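Notebook, bench 2, Thursday, 4:10 pm

Picking up the adhesive business again. Thilini Dewan forwarded the Mokora leaflet last week with a note that only said "thoughts?" and my thoughts so far are that the leaflet is very well printed.

The claim is that their new wood glue reaches full strength in 2 hours at room temperature. Our usual glue wants overnight before I'd lean on it. I have heard this kind of thing before, from Clullon, and we all remember the drawer fronts.

Cut the blanks this morning from the maple left over from the Plavville shelves. Same board for all of them, end grain sealed on the offcuts so they don't drink while they sit. Lap joints, one inch overlap, glue on both faces, clamped with the small bar clamps. Half got Mokora, half got our regular. Wrote M and R on the backs in pencil and then sanded one of the letters off like a fool, so that piece is out.

Hung the bucket from the first Mokora joint at the 2 hour mark and added shot slowly. It let go at 177 pounds. The regular glue at the same age went at 240. I did not expect that and I don't trust it either. One joint each proves nothing, and I may have been heavier with the clamp on the R piece. Still, if the fast glue is supposed to be fast, it ought to beat the slow glue early on, when the slow one is half cured. That is the whole sales pitch.

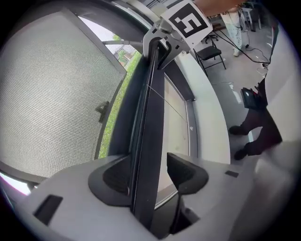 The break on the Mokora piece was clean along the glue line, with hardly any wood fiber pulled up. The regular one tore out a strip of maple as long as my thumbnail. Thilini says a clean break could mean starved glue, too much squeezed out under the clamp. Could be. The leaflet says "firm, even pressure," which is no help to anyone. I'd like a number.

About that 2,000 on the front page: they print it in big type as pounds per square inch and leave out the species, the joint and the age of the sample. Fine print on the back says "under laboratory conditions." Whose? I wrote to ask in April and got a coupon.

Marikar uses the stuff on their chair repairs and swears by it. They also swore by the hide glue pellets, so I'm putting that down as hearsay.

To do:
Second set of blanks, five each, clamps set with the torque driver this time.
Mark them with a knife nick, no pencil.
Leave two pairs overnight and break them before coffee.
Ask Thilini where the humidity gauge went.

Not ordering a case until I've seen the overnight numbers. The trial bottle is on the top shelf with the cap taped. Please don't use it for the birdhouse.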